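**Lener opens sock collection points in Kotwood and Bainbridge**

KOTWOOD, May 28, 2020 – Clothing reuse group Lener will begin taking single and unwanted socks at 14 drop-off points in Kotwood and Bainbridge. Adult and children's sizes are accepted, and socks do not need to be in pairs.

Donated socks will be washed, sorted by color and size, and matched where possible. Pairs in good condition go to shelters in both towns. The rest are passed to Jolletti, a Bainbridge workshop that turns knit fabric into filling for pet beds.
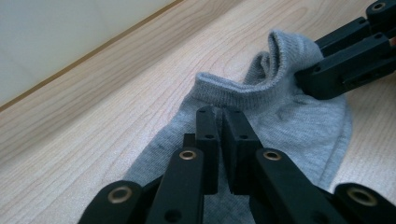 *A light gray ankle sock with a ribbed cuff.*

A trial in November brought in around 600 socks, most of them plain gray, black or white. Plain socks are the easiest to match, and Lener asks donors not to hold them back because they look ordinary.

Sorting is done by hand at a table. Each sock is opened out and the cuff, heel and toe are checked for holes and thin spots.

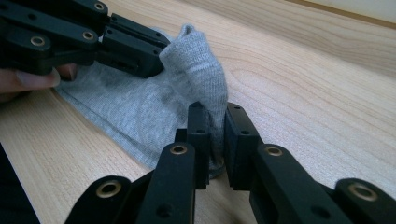
Socks with small holes are still welcome. Wet socks and socks with paint or oil on them cannot be used. Donors are asked to close bags with a knot and keep each one to 20 socks or fewer.

A list of drop-off points is posted at the Lener office in Kotwood and at the Jolletti workshop.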